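Notes from the Robot Club

It has been a full month in the back workshop at Adavgate, and I promised Hipólito I would get this written before the spring term swallowed us all, so forgive me if it wanders a bit.

Those of you who came to the fall open evening will remember that the students wanted to try bin picking this year. The idea sounds simple enough when you say it out loud. You put a jumble of things in a bin, and the arm has to reach in and take them out again, one at a time, without getting confused or knocking everything into a corner. Chun-yin Fung, who leads the software side and is only in her second year with us, warned everyone back in the first meeting that clamps would be a miserable choice of object. They have long bars, they have handles that stick out, and they hook onto each other the minute you turn your back. So of course the group voted for clamps.

I think it was the right choice, all the same. A box is a box from any side, but a bar clamp lying on its side looks very different from the same clamp standing on its head, and the students have learned a great deal from arguing about where you ought to take hold of one. By the handle? By the bar, close to the middle? Chun-yin's team says the bar. Hipólito's team has been holding out for the metal head, and there is a chart on the whiteboard with a good many eraser marks on it.

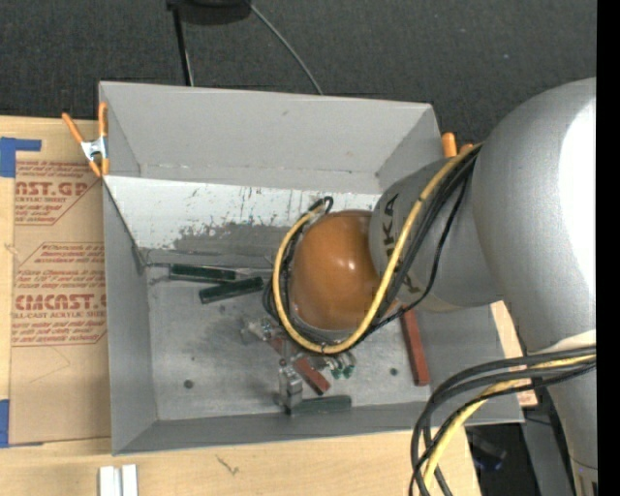 We are working toward the Tostalen Challenge in Jostuldale, where each team gets 15 minutes at the bin and a fresh mix of tools tipped in by the judges. The mix is kept secret until the day, so we have been practicing with whatever we can lay our hands on. The program logs every attempt, and the students set themselves a goal of 300 logged picks before they change anything big in the code. That was hard on the impatient ones (I count myself among them), but it has made for much calmer afternoons. When a grasp goes badly now, somebody writes it down and we move on to the next one.

The arm's cables have had their share of attention too. Hipólito Salinas spent most of one session showing the newer members how a hose needs enough slack to follow every joint and not so much that it drags, and I have rarely seen a room of teenagers so interested in cable ties.

A warm thank-you to the Nanayakkara family, who brought sandwiches to the long session in February and then stayed to watch until well past supper — you are welcome any time, with or without the sandwiches.

We still have room for 2 new members, and no experience is needed, just patience and closed-toe shoes. The club meets after school until 5, and parents are very welcome to come in and look around at pickup. If you have old clamps in the garage that you can spare, any size or color, please send them along with your student. We will try to return them at the end of the season, so do put your name on a bit of tape around the handle.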